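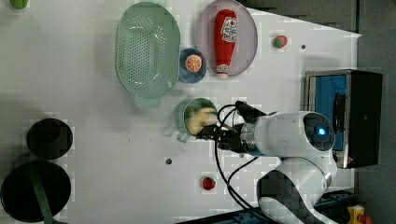

Page last changed in March, 4:22 p.m., by Inna Pavliuk

Sellitz grip fault — a failure of tabletop robot arms in which the fingers stay shut after the open command. First logged at Buvine, on a play-food sorting task. The arm put the toy down, lifted, took it right back up. Software counted the job as done.

Cause: a stale finger reading passed on by the Ollari controller. Logs held 3,976 moves; the fault showed up in 22. No injuries. One cracked cup, since replaced. Radonjić patch adds a second read befor the arm lifts — stops the arm if the two don't match. Older controllers not covered.
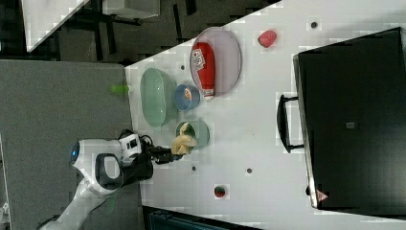
Can the arm be cleared by hand while the fault is on?
Only with power off. The fingers may open without warning once the reading catches up, so keep hands out untill the arm has been shut down.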